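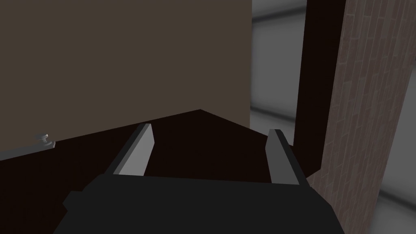

Can a machine do the chores around a house yet?
Some of them, slowly, with a person close by. Opening things is the part most buyers ask us about and it's the part that still goes wrong the most.

Home | Arms | Mobile Bases | Grippers | Parts | Support | Contact

Balaskas Two-Arm Chore Package, with Drernon fingers

Print this page | E-mail this page

Parallel jaw grippers, left and right. Sold as a pair, will not split. Fits Irkirska wrist plates, older Otlow plates need the adapter (order seperately). Spare finger set in the box. Lead time 30 days, longer in January.

What it does now. Cabinet doors with a knob, if the knob stands off the panel far enough to get a finger behind. Drawers, same rule. Lever handles on room doors. Picking up blocks, cups, boxed goods from a clear floor. Wiping a flat table.

What it doesn't. Laundry folding, no. Dishes, only plastic and only if you don't mind waiting. Round door knobs that need a twist, hit or miss, mostly miss. Self-closing doors: it gets them open and then has to hold them, so one arm is used up.

We ran 387 door pulls in simulation before shipping the current software. 49 failed. Most of the failures were at the handle, finger landed short or slid off the end.

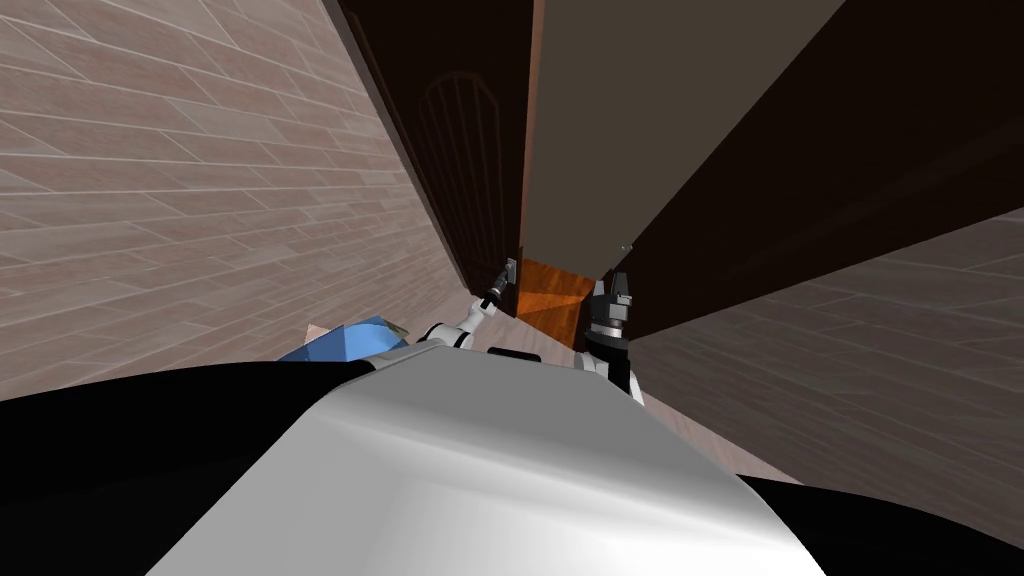

A lever is easier than a knob for it, there's more length to catch. Dark handles on dark doors are harder for the vision side, put a strip of light tape on the handle and it picks up fast. Move things away from the foot of the door first. Toys, shoes, blocks. The arm plans for the door swing and does not always plan for what's on the floor.

Shop floor use. Better than in the home, we'd say. Same bins, same shelf, same light every day. Melina Andreadis has one on parts cabinets, second shift, and gets 79 drawers out of it between charges. A person does that before coffee. But it will do it at 3 a.m.

Not rated for wet areas. Not for use near small kids or pets without the guard kit. Keep the stop button where you can reach it, not on the charger acros the room.

Demos Saturday mornings, call ahead. Ask for Roxana Vasiliu, or Ingeborg Marti for adapters and returns. Bring a handle from your own door if you can get it off, we'll mount it and try it.

Print this page | E-mail this page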